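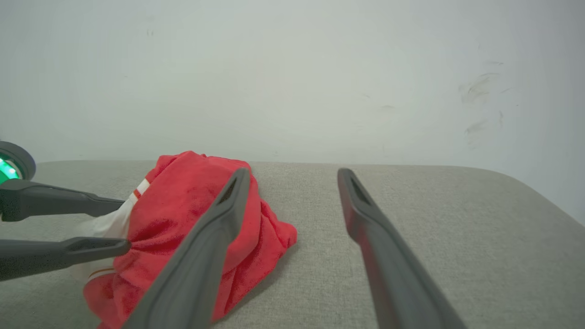 The left gripper has hold of a fold of the red cloth while the right one stays open, seen from a camera at the right wrist. Photograph: Olwood

The morning shift at Olwood starts at 8.30 with a pile of laundry, all of it clean. Agnes Mackay tips it on to the floor, picks out a piece and drops it on a padded seat against the wall. Then she takes hold of two handles, one for each robot arm, and begins to fold.

She has been doing this since August. Before that she spent 17 years in the linen room of a hotel, and she was hired for that reason. Olwood wants its machines to learn folding from people who fold well, and the firm found early on that engineers do not.

"They could work the arms better than I could," Mackay says. "But they folded like students."

The firm rents the upper floor of a former seed merchant's in Olley. There are 3 stations, each with a pair of arms and a set of cameras, and at each one a person guides the arms through a job from start to finish. The cameras and the joints are recorded together. One complete attempt is called an episode, and the episodes are what the learning system is trained on. When I visited, the folding set stood at 1,202.

Corina Trummer, who runs the collection, thinks that is a small number. Cloth is hard for a robot because it has no fixed shape. A mug looks much the same each time it is put down, but a towel dropped twice will land in two different heaps, and the system has to cope with both. The only way she knows of getting there is to show it a great many heaps.

So the rules at Olwood are mostly about variety. No operator may do more than 10 episodes in a row with the same piece. The cloth has to be dropped, never placed. Colours are changed through the day, and so are the surfaces. Much of the early work was done on a bare table, and a system trained on it did poorly when it was tried on anything soft. Upholstery gives under the fingers and drags on the cloth, and the edge of a cushion is rounded, so a corner laid near it tends to slide off. Trummer now wants at least half of all episodes recorded on padding.

The wrist cameras matter more than I expected. A camera overhead gives the general layout, but the arms often block its view at the moment of the grasp. From the wrist, the fingers fill a good part of the picture and the cloth is close enough to show its creases. Tomás Paiva, who checks the recordings, spends most of his day looking at this view. He showed me how he marks the instant a fold is pinched, and the instant the second gripper joins in.

He throws out fewer episodes than he used to. At first anything with a slip in it was deleted. Then the team noticed that the trained system had no idea what to do when it dropped something, having never seen it happen. Slips are now kept, provided the operator recovers and finishes. What Paiva removes are the long pauses, where someone has stopped to think or answer a question, because the system will learn to pause as well.

Mackay finds the pauses the hardest part. At the hotel she could stop with a sheet over her arm and talk. She also had to give up the quick shake that gets most of the creases out of a towel, which the arms cannot do at a safe speed. Her way round it is to pinch one side with the left gripper, bring the right in beside it and draw the two apart slowly until an edge shows.

The folding set was paid for by Caldeira, a laundry company with a plant at Cesollow. Salvador Caldeira, whose father started it, is in no hurry to put arms on his floor. Sorting and flat ironing there are already done by machine, and hand folding is the part he struggles to staff. He has been to Olley twice to watch. On the second visit the system folded a hand towel by itself in just under four minutes. His own staff would have done a stack of them in that time, and he told Trummer so.

She agrees with him about the speed. Her next batch is garments, beginning with children's jumpers, and a second operator, Natália Ramalho, has been taken on to record them. Ramalho used to alter clothes for a living. In her first week she asked whether sleeves should go in before or after the sides, and the three of them spent a lunch break arguing about it. They settled on sleeves first. Mackay still does it the other way at home.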